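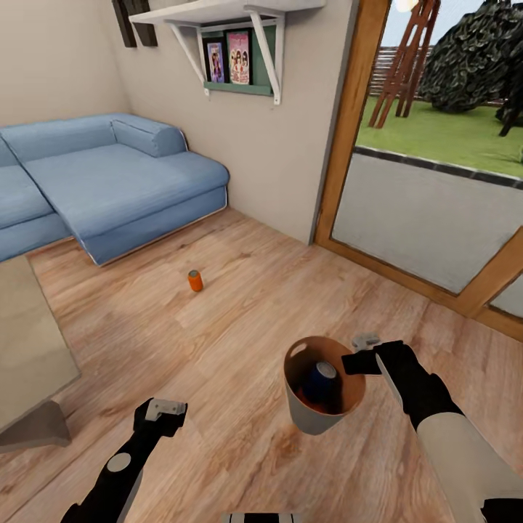
Ticket 114 - Betero room planner, export fails on big floor plans
Status: open, waiting on vendor
Priority: medium

Export to PDF stops at 53 percent and sits there. No error. Cancel button does nothing, have to kill the app from task manager. Started after the October update, the old version was fine.

What I tried so far:
- restart, obviously
- cleared the cache folder. Same.
- different plan, one room only - exports OK in 16 seconds
- Rirkance plan again (two floors, all furniture on) - stuck at 53
- same plan, upstairs layer hidden - works

So size maybe? Or something on the upstairs layer. Deleted the stair object, no change. Put it back.

Update, 2:40 pm
Turned texture quality down to low. Got to the end once, then failed on the second try with teh same file. Log says "write timeout 200" and nothing else. Ferovmont support page has no entry for that code.

Update, 4:15 pm
Saved to local disk instead of the Bajpai network share. Three exports in a row, all good, full quality. Back to the share - stuck. So its the share or how the new version writes to it. Small files probably just finish before the timeout.

Workaround for now: export to desktop, copy over by hand. Told the front office.

Sent log and plan file to Ferovmont. Also asked if the timeout can be changed in settings, cant find it anywhere. Leaving this open till they reply.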